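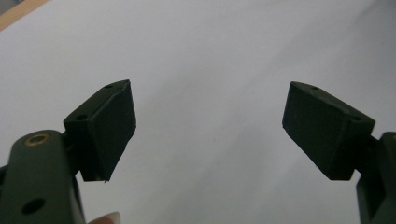

Runomier is recalling the finger pads on its Bulell hand-held gripper after pads worked free of their mounts during use at the Lodudholm site. The notice covers serial numbers 700 to 1673. Each dark green pad has two small round holes along its top face, and on affected units the pad can shift at the hole nearer the link arm. Three pads detached. No injuries were reported.

Operators should stop using affected units and keep fingers away from the linkage until the pads are removed. The brass-colored ring in the arm is not part of the recall - leave it in place.

Replacement pads ship from Sasaki in March under part number 2773.

Lodudholm, 27/01/2019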